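4.2 Rules for the shared work cell

The rules in this section were written for the two-arm cell at our Plondcombe site and were later taken over, with small changes, by the partner group at Grareck. We do not claim that they replace a full risk assessment according to the machinery standards. They are meant for the daily work, when the assessment is already done and signed, and when the people near the robot are mostly students and technicians who did not take part in it.

The first rule concerns who may stand near the table. During any run in which the arms can move under power, one person is named as the operator and keeps the stop button within reach. A second person may be present at the side of the cell, but should not reach over the table until the operator has said aloud that the arms are stopped. In an early version we allowed a hand signal in place of the spoken word. Araceli Collado, who reviewed the logbooks for us, found 12 entries where the signal had been misunderstood, and the hand signal was removed in August. 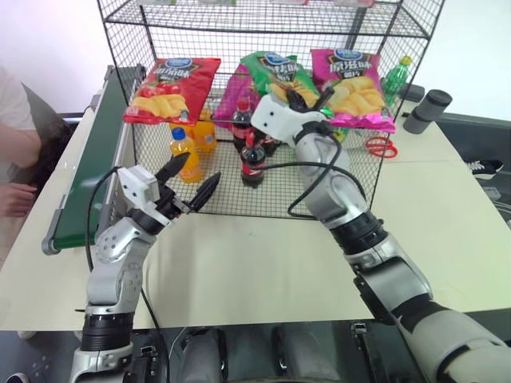 Figure 6. Two-arm cell during a shelf task with packaged snacks and bottled drinks.

The second rule concerns the state of the table before a run. We divide objects into three groups: task objects, fixed equipment and foreign objects. Task objects are written on the run sheet, and anything which is neither on the sheet nor fastened must be taken away or must be added to the sheet with a reason. The rule sounds simple, but people judge it differently. In the cell of Figure 6 the chip bags hanging from the upper shelf and the bottles standing on the lower one are easy to name as task objects, while the red-handled scissors beneath the right edge of the rack need a decision. A sharp tool within reach of an arm is for us always a foreign object, unless the task is about that tool. The same question should be asked for small items at the back of the table, which are easily forgotten.

The third rule is about cables. Where a cable runs outside the arm, it can pass between the gripper and the goods, as the black one does in front of the cola bottle in the figure. Our practice is to move each arm slowly through its full working range once before the first run of the day, and to watch the cable and not the gripper. If the cable touches a shelf or a task object, the clips are moved and the check is repeated from the beginning.

Speed is treated in the fourth rule. With a person beside the table, the tool speed is limited to 85 mm/s, and with the side gate closed it may be raised. The limit is set in the Jakton controller and cannot be changed from the run sheet. Some users found this too strict for soft packages, where a slow grasp takes much of the session. We kept the limit nevertheless, and a separate setting for soft goods is discussed in Section 6.

To see if the rules were followed, we compared the run sheets with the entries in the Zapata log for 114 sessions. The most frequent fault was a missing signature of the operator, followed by foreign objects that were noticed only after the start. Faults of the second kind were more common in the afternoon sessions, when the cell had already been used by another group. For this reason the table check is now done again at each change of group, also when the task stays the same.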